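4.3 Comparing head camera and wrist tracker recordings

Use this procedure to check a demonstration recording before replaying it on the Hetby arm. It applies to the Konora head camera with a pair of wrist trackers, and to either gripper supplied (Fultard two-finger or Kavanagh soft pad).

1. Charge both trackers to at least 70 per cent.

2. Strap one tracker to the back of each wrist, just behind the hand. Tighten until the tracker does not turn when the wrist is flexed.

CAUTION: Do not fit a tracker over a sleeve or glove cuff. Position error increases as the fabric moves.

3. Put on the head camera and tilt it down until both hands appear in the preview at working distance.

4. Set the controller to Record and hold both hands still for the countdown.

5. Carry out one wiping pass on a flat steel surface. Keep one hand braced on the metal and wipe with the other.

6. Stop recording. Open the Compare tab and load the camera track and the tracker track together.

7. Read the offset value. If it is more than 40 mm at any point, repeat from step 2.

8. Replay the file on the arm at reduced speed, first with the two-finger gripper, then with the soft pad. Use the same cloth for both.

NOTE: Brushed stainless steel can produce glare in the camera track. Lower the exposure before changing the lamp position. Tracker data is not affected.

NOTE: The two-finger gripper tends to lose a bunched cloth at corners. Fold the cloth flat and set grip force to 100 before replay.

CAUTION: Isolate the machine being wiped and keep clear of the arm during replay.

Procedure revised 13 Jan 2019 by Cempaka Nair.

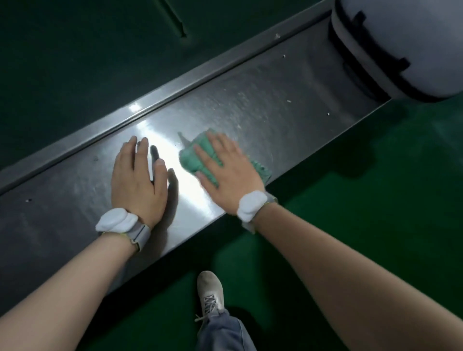
Figure 4-3. Wiping pass on a steel trough, trackers on both wrists (step 5).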